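4.2 Flowers, vegetables and the table between meals

We had expected the households of Orkivstead and Sovby to tell us mostly about dinner, and they did, at some length, but what kept coming back in the interviews was the table in the hours when no one was eating at it. Of the 104 people who filled in our diaries, 88 kept something on the table all day long, and for 48 of them that something was a vase of flowers. People spoke of these vases with real fondness. One woman in Sovby told us she would sooner move the plates than the flowers - and she had, more than once, when her sister came to stay.

Vegetables were another matter. They came to the table for a short while, on the way from the bag to the kitchen, and were rarely thought of as belonging there, though eight diaries mention leaving one out simply for its color. Figure 3 shows the two kinds of object sharing a tabletop.
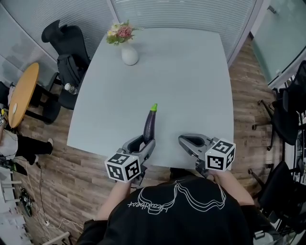

Figure 3. Bouquet in a white vase, with an eggplant nearer the front of the table. Photo: Lavoie / Wistwood Table Study, 9/27/18.

The vase stands toward the far edge, and this matches what most of our diary keepers described when we asked them to sketch their own tables: flowers at the back, the nearer part left for whatever the day brings in.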